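Pedido de suporte: filtro de qualidade rejeita episódios de lavagem de loiça
Projeto: Bostska, recolha de demonstrações
Estado: resolvido, com um ponto em aberto
Aberto por: Erhan Ertürk
Atribuído a: Ovidiu Neagu
Com conhecimento: Solveig Sjöberg, Agnes Björklund
Data de abertura: 3 de setembro de 2018

Resumo do problema

Do último lote de 300 episódios da tarefa "lavar e pousar", o filtro automático rejeitou 42. O motivo escrito no relatório é sempre o mesmo: "imagem do pulso sem informação suficiente". Revi à mão uma parte dos rejeitados e, na minha opinião, quase todos são boas demonstrações. O operador pega na peça, esfrega, passa para o outro lado e larga. Não encontrei quedas nem paragens de emergência no registo dos braços.

Na tarefa de arrumar caixas, com a mesma versão do filtro, não temos este problema. Por isso abro o pedido para a lavagem somente.

Peço também que os episódios rejeitados não sejam apagados pela limpeza noturna enquanto este pedido estiver aberto. Já perdemos um lote em abril desta maneira e foi bastante desagradável explicar isto à Surnley.

Configuração

Estação de recolha: Wallin, bancada de água
Controlo: teleoperação, dois braços, câmara em cada pulso
Filtro: o da Zastley, parâmetros de fábrica
Exposição das câmaras: automática
Peças: taças, pratos, esponja

O que já verifiquei antes de abrir

Os ficheiros não estão corrompidos. O vídeo dos pulsos e as posições das juntas têm a mesma duração e os relógios estão de acordo. Limpei as lentes e repeti algumas demonstrações com o mesmo operador. A proporção de rejeitados ficou parecida.

Verifiquei também se o problema vem de um operador em particular. Não vem. Há rejeições em todos os turnos.

Comentário de Ovidiu Neagu

Obrigado pelo relatório. Os rejeitados ficam protegidos, mudei a regra de limpeza. Preciso de saber em que momento do episódio o filtro dispara. Podes correr o filtro em modo detalhado e mandar os instantes exatos? O relatório curto só mostra o primeiro motivo e esconde os outros.

Resposta de Erhan Ertürk

Corri em modo detalhado. O disparo acontece quase sempre quando o pulso está muito próximo da peça, com uma taça a ocupar grande parte da vista e a ponta da garra junto à borda. A taça azul-turquesa é brilhante e os reflexos brancos na parede dela são fortes. 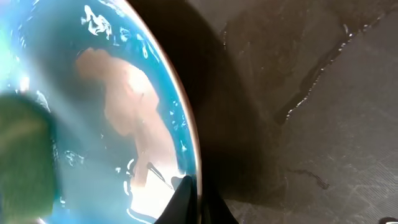 O filtro calcula duas coisas: a fração de píxeis saturados e a quantidade de contornos. Numa taça lisa, vista de tão perto, há poucos contornos por natureza. Se ao mesmo tempo o reflexo ultrapassa o limite de saturação, as duas condições ficam verdadeiras e o episódio inteiro cai, mesmo que dure só uma fração de segundo. Penso que isto é o centro do problema.

Tenho uma dúvida sobre a documentação do filtro. Na página de parâmetros está escrito que a janela mínima é de 6 fotogramas seguidos. No modo detalhado vejo episódios rejeitados com 3. Ou a documentação está desatualizada, ou eu leio mal a coluna. Agradeço confirmação.

Comentário de Ovidiu Neagu

Lês bem. A janela passou de 6 para 3 na versão que instalámos e o texto não foi corrigido. Vou abrir um pedido separado para a documentação. Para já, põe a janela outra vez em 6 no ficheiro da estação e repete o cálculo sobre o mesmo lote, sem gravar nada de novo.

Resposta de Erhan Ertürk

Feito. Melhorou, mas não resolve: recuperei uma parte dos episódios de prato e quase nenhum dos episódios de taça. Na taça, o operador fica mais tempo parado perto da borda à procura do ponto de preensão, e assim a janela maior também se enche.

Comentário de Agnes Björklund

Entro neste pedido pelo lado da anotação. Os meus anotadores marcam o início da preensão no primeiro instante em que os dois dedos estão um de cada lado da borda. São precisamente os instantes que o filtro não gosta. Se cortarem o trecho em vez de rejeitar o episódio, ficamos sem a marca de preensão, e para o treino isso é pior do que ter um reflexo na imagem. Peço que não se escolha essa solução.

Acrescento que a taça branca é difícil por outra razão. A borda é clara, a parede é clara, e o dedo preto é quase a única referência.

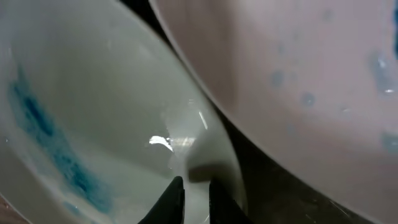 Comparei as marcas de dois anotadores nos episódios com mais de uma taça. Eles concordam no instante em que a garra fecha e discordam bastante em qual é a peça alvo quando ainda não há contacto. Já alterei as instruções internas: a peça alvo é decidida pelo vídeo completo, nunca pelo fotograma isolado. Também pedi que não usem a cor como nome da peça se houver tinta ou resto azul na superfície, e que escrevam "taça branca com mancha azul" em vez de "taça azul". Tivemos as duas versões para a mesma peça, o que estraga as instruções em texto.

Resposta de Erhan Ertürk

Concordo com a Agnes sobre o corte. Não vou cortar trechos.

Fiz então uma experiência com a exposição. Em modo automático, a câmara mede a luz com mais peso no centro. Quando o pulso desce de uma superfície escura para uma peça clara, a medição chega com atraso e a parte brilhante fica branca. Quando volta, fica demasiado escuro. No modelo isto aparece como uma mudança da peça, quando é só uma mudança da câmara.

Passos que segui:

1. Fixei o tempo de exposição num valor mais curto, escolhido com o pulso por cima da peça mais clara.

2. Subi um pouco o ganho para compensar as sombras entre as peças. Com demasiado ganho aparece ruído na superfície escura e o filtro conta o ruído como contornos. Deixei no valor mais baixo em que ainda se distinguem os dedos pretos contra a sombra.

3. Desliguei o balanço de brancos automático. A superfície molhada mudava de castanho para cinzento no mesmo episódio.

4. Calculei a quantidade de contornos somente numa faixa à volta das pontas da garra. Para a preensão pela borda, esta é a zona que importa: a borda passa entre as duas pontas e dá um contorno forte, mesmo que o lado oposto da taça esteja completamente queimado.

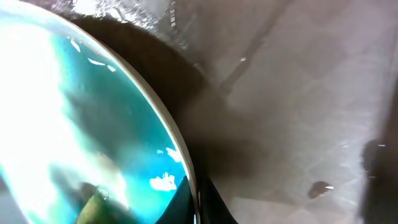 5. Subi o limite de saturação para a imagem completa e mantive o antigo dentro da faixa da garra. Assim uma mancha branca longe da garra já não elimina o episódio.

6. Voltei a correr o filtro sobre o lote original, só com os passos 4 e 5, uma vez que a exposição não se pode mudar depois de gravado.

Resultado: os episódios de taça foram quase todos recuperados. Os que continuam rejeitados, revi um a um, e em três deles o filtro tem razão, porque o operador interrompeu a demonstração e recomeçou.

Comentário de Solveig Sjöberg

Boa notícia. Antes de fechar, gostava que verificassem os episódios de esfregar. Nestes a garra segura a esponja e a preensão pela borda não serve de referência. Receio que a faixa em volta das pontas fique cheia de esponja e que o filtro aceite tudo, também o que não devia aceitar.

Resposta de Erhan Ertürk

A observação da Solveig está certa. A esponja verde e amarela tem muita textura e quase sempre passa no teste dos contornos. O prato por trás pode estar completamente branco de luz e o filtro fica satisfeito por causa das fibras da esponja.
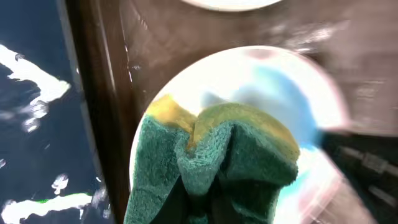

Separei por isso a configuração em duas fases. Na fase "pegar" usa-se a faixa à volta das pontas. Na fase "esfregar" usa-se uma máscara maior, com o lado da garra excluído, para que pelo menos a borda da peça tenha de ser visível em alguma parte. A fase vem do sinal de abertura da garra e da etiqueta do operador, que carrega no pedal quando muda de ação. Se o pedal faltar, o episódio vai para revisão manual e não é rejeitado.

Testei com episódios maus de propósito: lente tapada com um pano, pulso virado para a parede, luz da bancada apagada. Todos foram rejeitados nas duas fases. Fiquei mais tranquilo com isto do que com o número de recuperados.

Comentário de Ovidiu Neagu

Revi a configuração e juntei-a ao ramo principal. Duas notas para quem fizer o mesmo noutra estação. Primeiro, o valor de exposição fixa depende da luz da bancada, não copiem o da Wallin. Segundo, a faixa da garra é definida em coordenadas da câmara, e se desmontarem o suporte do pulso é preciso defini-la de novo. Não é um ajuste demorado, mas se for esquecido o filtro mede a zona errada sem dar nenhum aviso.

Comentário de Agnes Björklund

Do lado da anotação está bem. Os episódios recuperados entram na fila normal. Peço só que o campo "configuração do filtro" seja preenchido em cada um, para podermos separar antigos e novos se o treino mostrar uma diferença.

Resposta de Erhan Ertürk

O campo está preenchido para o lote inteiro, também para os episódios que nunca foram rejeitados.

Ponto em aberto

Misturamos agora, no mesmo conjunto, episódios com exposição automática e episódios com exposição fixa. Não sei se isto prejudica a aprendizagem ou se, pelo contrário, ajuda um pouco – as duas opiniões existem na equipa. Hjørdis Hägglund vai treinar uma versão só com os antigos e outra com a mistura, com as mesmas peças e a mesma posição inicial. Os resultados ficam no pedido do treino e ponho aqui a ligação quando existirem.

Estado alterado para resolvido por Ovidiu Neagu. Proteção contra a limpeza noturna mantida até ao fim da comparação.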